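4.3 Preparing Garments for Seasonal Storage

This section applies to all washable clothing and household textiles placed in the Movmont closet system. Items with fur or leather trim are covered in Section 6.

Before you begin

Wash or dry-clean every item according to its care label. Body oils and food residue attract moths and may turn into yellow stains over several months. Items must be completely dry before they are packed.

1. Empty all pockets and close zippers, hooks and snaps.
2. Turn decorated garments inside out where the cut allows. If a garment cannot be turned, place a sheet of acid-free tissue over the decoration.
3. Lay the garment flat and smooth it by hand. Fold the sides toward the center, then fold from the hem upward.
4. Place heavy items at the bottom of the bin and light items on top.

Note: Knitwear must always be folded. Hanging stretches the shoulders, and the change in shape is often permanent.

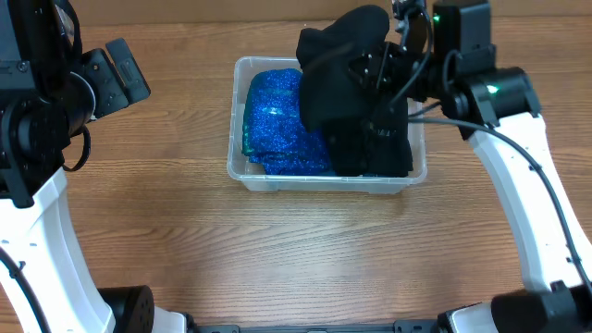 5. Leave a gap of 3 inches between the top layer and the lid. Fabric that is pressed against the lid will crease and may trap moisture.
6. Close the lid and check that it is seated on all four sides.
7. Complete a contents label and attach it to the short side of the bin, where it can be read when the bin is on the shelf.

CAUTION: Do not place mothballs or scented blocks in direct contact with fabric. Keep them out of the reach of children and pets.

Placing bins on the shelf

Bins may be stacked two high on the Grenda shelf. The Brostura shelf is rated for a single layer only - do not exceed this limit, even with light contents. Keep all bins away from radiators, water pipes and direct sunlight.

Inspection

Open each bin once during the storage period, preferably in November. Refold the contents along different lines and replace any tissue that has yellowed. If you find larvae or small holes, remove the bin from the closet at once and follow the steps in Section 7.2.

Section revised Nov 5, 2024. Approved by Domnica Pîrvu, Product Documentation.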